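Savside Neighbors – notes from the group moderators' meeting
May 23, 2024
By Rosalie Ruchti

Okay, I took these on my phone, so forgive the gaps. Present were me, Tahsin, Kanako and Surachet. Rajitha sent apologies and a long voice message, which we played.

Member numbers first. We're at 456 on the Facebook group and 166 on the WhatsApp one, and Kanako thinks most of the WhatsApp people are in both anyway. Tahsin wants us to hit 2000 by October. I love the optimism!

Then the lost cat thread. We all agreed it got ugly after the first day, and Surachet will lock threads like that sooner – he doesn't need to ask the rest of us.
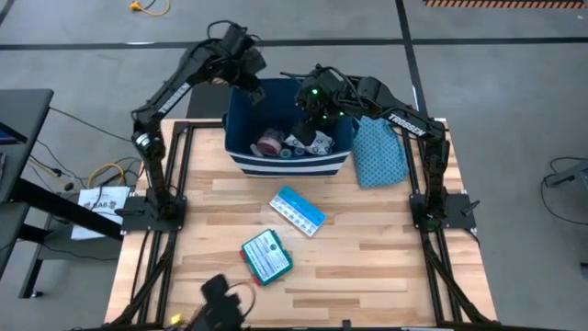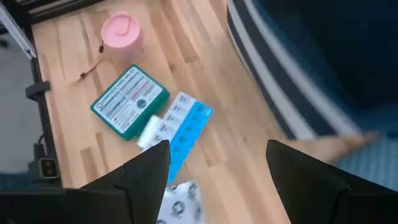
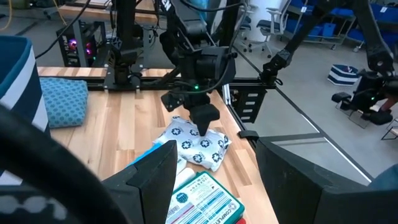 Business posts took forever. Rajitha's message said one per week per business, Kanako said that's way too many, and we settled on one every 3 weeks (I voted for monthly and lost). Brideo already has two up, so I'm going to message them nicely.

Anonymous posts stay off for now. Tahsin isn't happy and asked me to write that down, so it's written down.

To do: Kanako rewrites the pinned rules, I message Brideo, Surachet clears the join requests. Next meeting is at Kanako's, date to follow in the chat.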